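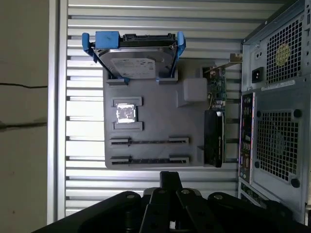 4 December 2018

So I finally finished the book about the antipopes, and I have been boring everyone in my house with it ever since. My husband has now heard the words "Council of Constance" more times in one week than in the whole of our marriage, and last night he asked if we could please have dinner with only one pope in it. Fair enough!

If you missed the earlier post, I picked the thing up at the library sale in Stikholm, for 45 cents, mostly for the cover. I like church history the way other people like true crime. I grew up Lutheran, went to a Catholic college, and married a man who goes to church for the music, so I have no horse in any of these races. I just love a good mess, and the Western Schism is the best mess there is.

The short version, for those of you who had better things to do in school: in 1378 the cardinals met in Rome and elected Urban VI, with a crowd outside yelling that they wanted a Roman, or at least an Italian. Urban turned out to have a terrible temper. He shouted at the cardinals and told them off for living too well (they were living too well, but still). A few months later most of them left town, announced that they had only voted for him out of fear, and elected somebody else, who called himself Clement VII and went off to Avignon. And then both of them just carried on being pope. Each one had his own cardinals and his own tax collectors, and each one excommunicated the other.

What I had never really thought about before is what that was like for ordinary people. Kings picked a side for king reasons. France went with Avignon, England went with Rome, Scotland went with Avignon (I think largely to annoy England). But if you were a farmer's wife someplace near a border, and your bishop said one thing and the next bishop over said the other, what were you supposed to do with that? Were your kids properly baptized? Could you trust your priest? The book has a few pages on this and I wanted two hundred. There were saints on both sides, real ones! Catherine of Siena wrote furious letters in support of Urban, and Vincent Ferrer preached for Avignon for years. Both of them are in the calendar today. I find that oddly comforting.

Then comes Pisa, in 1409, which is my favorite part. A whole bunch of cardinals from both sides got fed up and held a council to fix things. They declared both popes deposed and elected a new one. Neither of the old ones would go. So now there were three. I laughed out loud in the dentist's waiting room.

It took until Constance to sort it out, and even that needed years of meetings. One pope ran away in disguise and got hauled back, one resigned, and the last one, Benedict XIII, moved into a castle on a rock in Spain and insisted that he was pope until the day he died. Everyone had deserted him by then except a tiny handful of people. I have a soft spot for him, I'm afraid. He sounds impossible, and I have worked with at least 2 of him.

I talked about all this at our reading group on the weekend (we meet at the coffee place on Rantala Street, the one with the bad chairs) and it got surprisingly heated. Kamrul Akanda thinks the councils were the real story and that the church missed its chance to become something closer to a parliament. He may be right. There was a decree at Constance saying that a council had authority even over a pope, and another one saying councils had to be held regularly, and within a couple of generations the popes had quietly put all of that away in a drawer. Saqib Bugti said every institution does this, they promise you regular meetings when they're in trouble and then the meetings get further and further apart. He was on the Forklow school board for years so I didn't argue.

I am less sure. The Council of Constance is also the one that burned Jan Hus, who came with a letter of safe conduct in his pocket. The same men who were so patient and clever with three popes couldn't manage to let one Czech preacher go home. I read that chapter twice and had to put the book away for a couple of days. So when people get misty-eyed about councils I do want to say, well, hang on.

A few small complaints. The maps are useless, all gray on gray, and the one of the Papal States has half the towns in the gutter. The author uses "Clement" for stretches of 20 pages without saying which Clement, and there's a Clement VIII in the Avignon line too, so good luck to you. There is also no family tree for the cardinals, and you want one, seeing as they were all each other's nephews.

Next up is a thing on the Beguines that my sister mailed me from Flimotitz. They were women in the Low Countries who lived together and prayed and worked, without taking permanent vows, and the bishops never could decide if they were holy or a nuisance. I'm only one chapter in and already there's a quarrel over laundry rights. If any of you have read anything good about them, leave me a comment, especially if it's something the library might have. And Linda, I still have your casserole dish, I'll bring it by before Christmas.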